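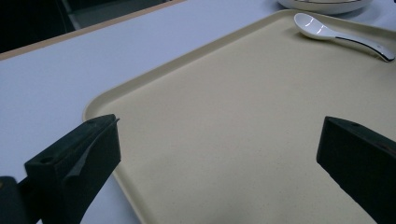 **Can a machine clear the table yet?**

Some of it, slowly, if the table is small and you aren't expecting guests. Picking up one dish and putting it down somewhere sensible is well within reach. Doing that with whatever your family happens to have left out, in whatever mood they left it, is still a job for a person with a dish towel over one shoulder.

# Chores, in Progress

I have been keeping this page since July, when Karthikeyan Kurup told me over lunch that housework was "basically a solved problem." He had a sink full of pans at the time. I had the same sink full of pans, being his housemate, and I took the remark personally.

The plan was to look at the ordinary jobs, one at a time, at the size they really come in. Most of what gets shown to the public is the backflip end of the business. I have lived in Besurstead for a long time and have never once needed a backflip. What I need is for somebody to deal with the tray.

## The tray and the spoon

White soup spoon, beige tray, and a bowl just past it. A six-year-old can sort this out while arguing about bedtime.

For a machine it's a decent little exam. The spoon has a deep bowl at one end and a long, slightly curved handle at the other, so there are good places to grab it and bad ones. It's glossy, too, and shiny things throw back bright spots that can confuse a camera about where the surface is. The spoon also lies low, with a raised tray rim nearby for clumsy fingers to bump into. Then there's the question of how hard to squeeze. Ceramic has firm opinions on this and expresses them only once.

My own technique is to pinch the handle and think about something else. I can't explain it any better than that, and I gather this is a large part of the problem. People who try to teach the job keep finding out how much of it they do without noticing.

## The scores so far

I rate each chore on whether I'd go out for the evening and leave a machine to it. Evaristo Ruggiero, who spent years running the stockroom at Prakthorpe and trusts nothing with a plug, keeps a second set of scores. His are lower.

- **Vacuuming an open floor:** Yes, I'd go out. I'd pick up the socks first.
- **Vacuuming a real floor:** See socks.
- **Washing dishes:** We've had a machine for this for generations, and it's very good. It would like you to bring it the dishes.
- **Bringing it the dishes:** I'd go as far as the porch. One spoon, fine. A stack with a fork hidden in the middle, I'd come back in.
- **Folding towels:** Promising. A towel is a rectangle and knows it.
- **Folding a fitted sheet:** I'm not going to hold a machine to a standard I have never met.
- **Moving identical boxes in a warehouse:** Go out, have dessert. Evaristo agrees, which hurt him.
- **Restocking a shelf the customers have been at:** Stay home. He once found a ham in the greeting cards at Prakthorpe and would like to know what a robot would have done about it.

## On patience

Last winter I timed myself clearing a two-person supper at Nanwood, my sister's place, where the kitchen is the size of a closet and the drawers open into each other. It took me 64 seconds, including one trip back for a spoon. I don't offer this as an athletic achievement. I'd just like to see it matched in somebody else's kitchen, with the drawers, and with my sister giving directions.

Karthikeyan's position has softened a bit. He now says housework will be solved "for most objects," and he has started a list of the objects in our kitchen so we can tell when we get there. He has reached the second drawer. There are a lot of lids.

Meanwhile the pans are his this week – it says so on the fridge – and he's looking into automation.

Further chores go up as I get to them. Laundry is next, if Evaristo returns my basket.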